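MUS 2214 Electronic Production II
Week 6 handout: Delay, feedback and decay time
Lab group B meets in the Girach room, Yang Building
Revised Tue 6 January

6.1 Scope

Last week covered level and dynamics. The subject this week is time: short delays, tempo-related delays, feedback, and how reverb decay is set against the tempo of a track. Convolution is left for Week 8. Modulated delay (chorus, flanging) is mentioned only where it follows from the comb filter in 6.3.

Read chapter four of the Hernum course reader before the lab. The reader writes the feedback coefficient as k; these notes use g throughout. The quantity is the same.

6.2 Perceptual regions

A single delayed copy of a sound is heard differently depending on the interval between copy and source. The boundaries are soft and depend on the material.

At very short intervals, the copy is not heard as a separate event. If both arrive from the same direction, the result is a change in tone colour. If they arrive from different directions, the image shifts toward the earlier arrival.

At somewhat longer intervals, the two are still fused, but the sound gains width or body. The ear takes direction from the first arrival. The term "precedence effect" dates from 1949 and is the one to use in written work. Clicks separate early; bowed or sustained sounds may remain fused at several times the interval.

Beyond fusion, the copy is heard as an echo, and its rhythmic relation to the source becomes a compositional matter.

A common widening method is to pan a source hard left and a copy hard right, delayed by 20 ms. On headphones this is convincing. In mono it is a comb filter, and many club systems sum to mono at low frequencies or altogether. Check the sum before committing.

6.3 Comb filtering

Mix a signal with a copy of itself at equal level and polarity, delayed by T seconds. Cancellation occurs wherever the delay amounts to an odd number of half periods:

f = (2n + 1) / 2T, for n = 0, 1, 2 ...

For T = 1 ms the notches fall at 500 Hz, 1500 Hz, 2500 Hz and so on. For T = 20 ms the first notch is at 25 Hz and the spacing is 50 Hz. The second case has far more notches, closely packed, and is usually heard as hollowness in the bass and little else. The first has wide notches in the middle of the vocal range and is heard at once.

Inverting the copy exchanges peaks and notches. The first notch then sits at 0 Hz, so low frequencies are thinned — a useful effect on a pad, seldom on a kick.

Varying T slowly moves the notches. This is flanging.

6.4 Tempo-related delay

One beat lasts 60 000 / BPM milliseconds. At 90 BPM, taking the quarter note as the beat:

Quarter: 666.7 ms
Dotted eighth: 500 ms
Eighth: 333.3 ms
Eighth triplet: 222.2 ms
Sixteenth: 166.7 ms

Most software delays offer a sync switch and do this arithmetic internally. Hardware units in the lab do not all receive clock, so be able to work the values out. A dotted value is the plain value multiplied by 1.5; a triplet value is the plain value multiplied by 2/3.

Exact values are not obligatory. A delay set a few milliseconds long of the grid tends to sound relaxed, one set short tends to sound urgent, and the discrepancy grows with every repeat when feedback is applied. After eight repeats, an error of 5 ms has become 40 ms.

6.5 Feedback

In a feedback delay the output is multiplied by g and returned to the input. Each repeat is lower than the previous one by

L = −20 log10(g) dB

With g = 0.5 each repeat drops by 6.02 dB. With g = 0.7 the drop is 3.10 dB. Note that the percentage printed beside a feedback knob is not always g. Some designs reach unity before the end of the knob's travel. Find the point of self-oscillation by ear, at low monitor level, before relying on the scale.

The number of repeats needed to fall by 60 dB is 60 / L, rounded up. At g = 0.5 it is 10 repeats; at g = 0.7 it is 20. With the dotted eighth from 6.4, these take 5 s and 10 s respectively. The second figure covers almost four bars of 4/4 at 90 BPM, and any chord change within that span will be heard against the remains of the previous harmony.

Filters placed inside the loop act once per pass, so their effect accumulates. A gentle high-pass in the loop will after several repeats behave as a steep one. The same filter placed after the delay acts once on all repeats. The Kakov patch used in the lab has both positions available on the front page. Label your screenshots with the position used.

6.6 Reverb decay and tempo

Decay time (RT60) is the time taken for the reverberant level to fall by 60 dB after the source stops. In a dense mix only the first part of this decay is audible, the rest being masked. For this reason a decay time longer than the gap between snare hits does not necessarily cause clutter.

Working procedure for the snare return:

1. Set pre-delay to zero and decay to the length of one bar.
2. Shorten until the tail no longer touches the next hit in the full mix, not in solo.
3. Add pre-delay until the transient is distinct from the onset of the reverb.
4. Reduce decay again if step 3 has pushed the tail late.
5. High-pass the return. Begin at 90 Hz and move up.

Gated reverb departs from this. The decay is set long and the gate hold determines the audible length, so hold is the parameter to relate to tempo.

6.7 Problems

a) Calculate the dotted quarter and the sixteenth triplet at 120 BPM.
b) A mono sum has its lowest notch at 250 Hz. The copy is at equal level and polarity. Find T.
c) Find the value of g that gives a fall of 60 dB in six repeats. State the total time at a quarter-note delay, 90 BPM.
d) A delay has a high-pass filter in its loop. Explain in two or three sentences why moving the filter outside the loop changes the colour of the fourth repeat more than that of the first.

Show working for a) to c). Units are marked. Submit as a single PDF through the course page.

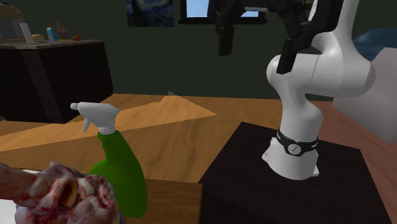

Ostap Onyshchenko

Week 7: side-chain routing and ducked returns. Bring the session file from this week's lab, with delay returns on their own buses and nothing bounced. Students who began the course in September under the old outline should use the problem numbering given in this version.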